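Keeping clothes in use: an interview with Gwenllian Gwynne

The Drelbridge Clothing Exchange received 582 bags of donated clothes in January, its highest total for a single month. Gwenllian Gwynne has managed the service for the district since it moved from the old market hall to its present premises on Clirnen Road. She spoke to us about what happens to a garment once it has been handed over, and about the habits at home that decide whether it can be worn again.

Ms Gwynne joined the service from hospital laundry management, and she regards the two fields as closely related. "In both cases you are asking how many more times an item can be used," she said. "Most people judge a shirt by its colour. We look first at the collar, the cuffs and the underarm seams, and the colour comes a long way after that." 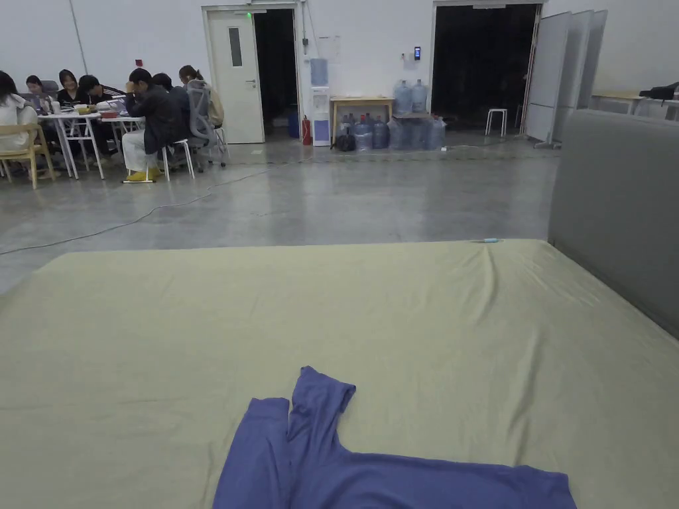 A long-sleeved shirt laid flat on a pale green sheet.

The exchange accepts everyday clothing for adults and children, together with bed linen in good repair. Shirts and T-shirts make up the largest share of donations. Winter coats are the most requested item and the hardest to obtain in useful sizes.

Asked what causes the most avoidable waste, Ms Gwynne pointed to washing temperature. The exchange advises residents to wash ordinary clothes at 40 degrees or below, to turn dark garments inside out and to fasten zips before loading the machine. "A zip left open will scratch whatever is next to it," she said. "We see small holes at the front of T-shirts every week, and people assume that moths are responsible."

She was equally firm about drying. Knitted items should be dried flat, and cotton jersey should be eased back into shape by hand while it is still damp. Wringing is discouraged for both.

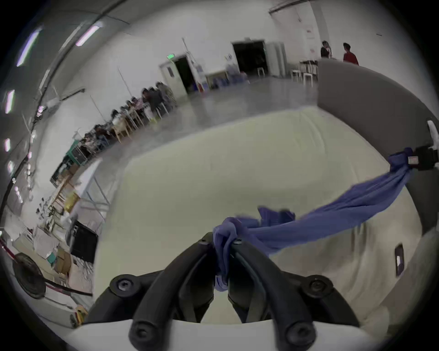
Blue cloth with a soft, slightly wrinkled finish.

The sorting stage is overseen by Adanech Nigatu, who trained as a dressmaker and also runs the repair bench. Some 700 garments passed across the bench last year, mostly for loose hems, missing buttons and split side seams. Ms Nigatu said that a good repair did not need to be hidden, although many residents still asked for one that was.

"Older customers often bring their own thread," she said. "They have matched it already, and very well. Younger customers bring the garment and a photograph of how it used to look."

Items that cannot be repaired are offered to schools for craft lessons or cut down for cleaning cloths. A smaller quantity goes to Csonka, a fibre merchant that collects from the rear yard - an arrangement the district intends to review when the present agreement ends.

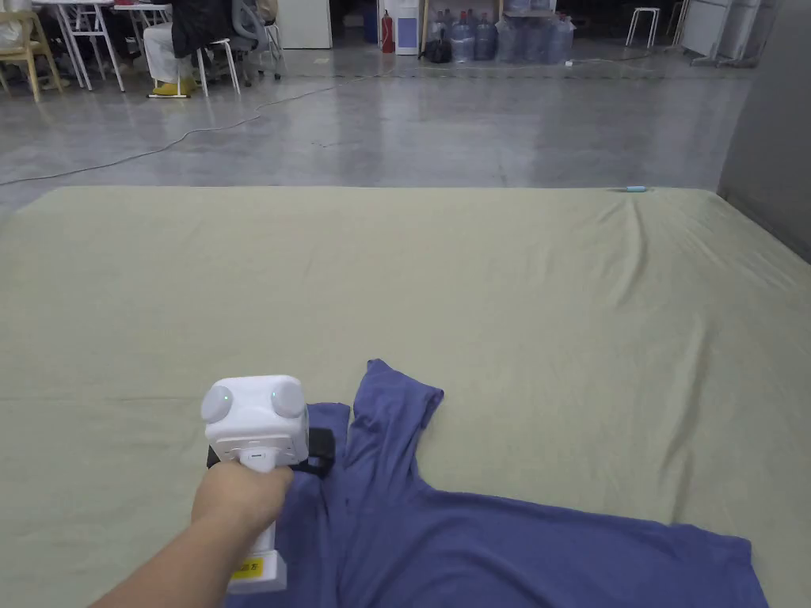 Plans for the coming year

The exchange will extend its repair lessons to the neighbouring parish of Skanow, where 287 households replied to a survey on clothing and household linen. Lessons will cover hand sewing, darning and the replacement of elastic. Machine sewing will be added if enough equipment can be secured.

Ms Gwynne confirmed that the service would remain free to residents, and that donors would be asked to wash and dry items before bringing them in. Shoes will be accepted in pairs only. The exchange also hopes to open one evening each week, with the doors closing at 8 pm, for residents who are unable to attend during working hours.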